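Flirner Workshop Tips
Home / Workshop / Software / Two-arm bench

Keeping the Software Side of a Two-Arm Bench in Order

Most of the trouble on our bench comes from software. The arms get blamed first, then the grippers, then the table. When we go back through the logs it is usually a stale file, a frame that points the wrong way, or a setting somebody changed and didn't write down. These are the tips we keep by the keyboard at the Pelska workshop, cleaned up a little so other people can use them.

They assume two arms, one head camera, one camera on each wrist and a computer next to the table. If you have only one arm, skip the part on the shared middle.

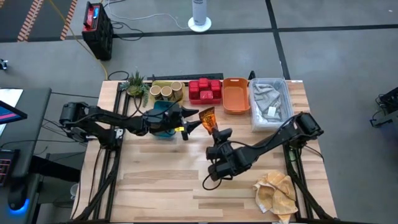
By the Flirner workshop desk
Updated 17 Aug 2026
Filed under: Software, Bench setup

Before you start anything

Start the camera drivers before the arm drivers. If a camera fails to come up, you can fix it while the arms are still limp and can be pushed out of the way by hand.

Give every device a fixed name. Two wrist cameras of the same make will swap places after a reboot sooner or later, and then the left arm steers by what the right one sees. Tie the name to the serial number or to the physical port, whichever your system lets you do, and put the name in the config file in plain words: left_wrist, right_wrist, head.

Check names by covering one lens with your hand and watching which window goes dark. Do this every morning. It is quicker than reading the device list.

Write the config version at the top of every log. We use a date and a short word. Anything will do as long as it changes when the config changes.

Home the arms one at a time. Some controllers will home both together, and it is fine until there is something tall standing between them.

Keep one config file

For a long time we had a config for the planner, another for the grippers and a third for the cameras, each with its own copy of the table height. When the table was moved, two of them got updated.

Now there is one file. Table height, table corners, arm base positions, camera positions and gripper limits are all in it, and the other programs read from there. If a program can't read our format, a small script writes its config out for it at startup. Nobody edits the written copy. The script puts a line at the top that says so.

Units go in the name of the setting. table_height_mm is ugly but it stops arguments. Same for angles: _deg or _rad, every time.

Sharing the middle of the table

Two arms that both reach the middle need a rule. The simplest one that works is a lock. An arm has to ask for the middle before it plans a path through it, and gives it back when its wrist is clear.

Set the lock in the planner and check it again in the controller. The planner check stops bad plans. The controller check catches the case where a plan was good when it was made and the other arm was slow to leave.

A few things that help:

Make the lock time out with a stop and a message. A lock that times out by handing the middle to the other arm is worse than having no lock.

Draw the shared zone in your viewer, in a color you can't miss. Ours was off by the width of a gripper for most of April and it would have been plain to anyone who looked at a drawing of it.

When handing an object across, don't drop the lock and take it again. Treat the handover as one job that belongs to both arms. The giving arm opens only after the taking arm reports that it has closed on something.

Model the cables. A fat cylinder around the forearm is enough. Planners love to roll the wrist the long way, and the cable loops don't fit inside the link shapes that came with the arm files.

Model the things at the back of the table too. A single box across the whole back edge, as tall as the tallest thing there, keeps elbows out of the plants and the bins. You lose a little reach. If a job needs to pick from a bin, cut a window in the box for that job only and close it when the job ends.

Clear and see-through objects

Depth cameras do badly with clear plastic. You get holes, or you get the depth of the table seen through the wall of the container. An orange tumbler that lets light through is nearly as bad as a clear one, and it changes color depending on what is behind it.

Look for the parts that aren't clear. A solid cap or end piece gives you good depth, and so does a printed label. Fit your box or cylinder to those and fill in the rest from the known size of the object. Our Rallo perception script has a list of objects, and for each one it says which parts can be trusted. It took an afternoon to write and it fixed more missed picks than any of the model training we did before it.

Don't use a shiny highlight as a feature. It stays with the lamp when the object turns.

If you must find the edge of a clear thing, move the wrist a short way and take a second view. The edge will shift against the wood grain and the grain won't shift against itself.

Wood grain causes its own problems. Long straight lines confuse edge finders, and the seam between two boards looks a lot like the side of a box. Mask the seams once, with the table empty, and save the mask with the table corners in the config.

Wrist camera tips
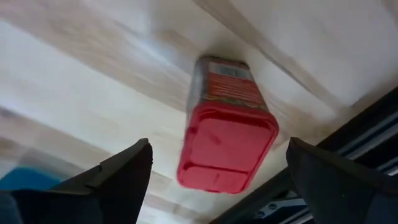

Wait for the arm to settle before you trust a frame. Joint encoders will say the arm has stopped while the wrist is still shaking a bit. We wait until two frames in a row match closely enough, with a limit of 30 frames, and then log a warning and go on.

Keep the fingertips in view. It costs you part of the image but you can check the grasp with it, and you can see right away if the camera has been knocked. Save a reference image of the fingers closed with nothing between them. At startup, close the fingers, take a frame and compare. If the tips have moved in the image, the mount has slipped and the calibration is no good.

Mask the fingers out before running detection. Do it with a mask for each opening width, or draw the mask from the gripper model. One fixed mask will be right at one width and wrong at all the others.

Lock exposure and white balance. Auto exposure sees black fingers along the bottom and pale wood along the top and picks something in between that suits neither. Set it by hand with the lights the way you work, and write the numbers down.

A barcode can be useful even when it's too blurred to scan. A white patch with dark stripes is easy to find and it tells you which way the label faces. We only try to decode it when the arm is still and the patch is square to the lens.

Fix the time stamps before you fix anything else. If the picture and the arm position are from different moments, every calibration you do will come out a little wrong, in a different direction each time. Stamp the frame when it is captured, with the same clock the arm driver uses. Then look up where the arm was at that time. Don't use where it is now.

Gripper commands

Ask for a width and a force limit together. Width alone crushes thin cups. Force alone will close on air and tell you that all is well.

Read the width back after closing. Compare it with the size in the object list. If the fingers closed farther than the object is wide, you missed it or it tipped. This check needs no camera and catches most of our failures.

Cloth is different. A towel or a rag has no width worth speaking of, so the read-back tells you nothing. For cloth we lift a hand's breadth and compare the wrist view before and after.

Put a pause in after opening, before you back away. Some plastics cling. The Fu gripper tool that we use has a setting for this called release_wait and it ships at zero.

Logs and recordings

Record everything at the start of a new job and trim later. Disk is cheap next to a day spent trying to make a fault happen twice.

Name runs by number and keep a text file beside them with one line each. What was tried, which config, what happened. Run 252 is the one we still open most, where the right arm stopped in midair for no reason anyone could find. The line beside it says "head cam unplugged and replugged at start." That was the reason, and it had been sitting in the text file the whole time.

Use codes for stops and keep the list short. Ours has 818 for a lock timeout and 399 for a width mismatch. The numbers don't mean anything. What matters is that you can search for them. If a stop has no code, add one the same day.

Play back old runs against new software before you let it near the arms. Feed in the recorded frames and joint positions and compare the plans that come out. Differences aren't always bad, but look at each one.

Updates

Update one program at a time, and run the same short job before and after. Ours is pick up a cup, pass it across, put it down. It touches the cameras, the planner, the lock and both grippers.

Don't update on the day of a visit or a long recording.

Keep the last working set in a folder with a plain name. Not "old," not "backup2." We use "works" followed by the config word, and there is only ever one of them.

Turn off automatic updates for the camera firmware and the operating system on the bench computer. Set a day for them and do them by hand.

Shutting down

Park both arms clear of the middle, open the grippers and let the lock go before you stop the planner. If the planner dies while holding the lock, some versions of Rallo will start up the next day still waiting for it. Deleting the lock file clears this. Check that the arms really are clear first.

Copy the day's runs off the bench computer, with the text file. Then power down the arms, and the cameras last.

More in Workshop / Software
Labeling bins so the camera can read them
Calibration boards: paper, foam or metal
Naming things on a shared computer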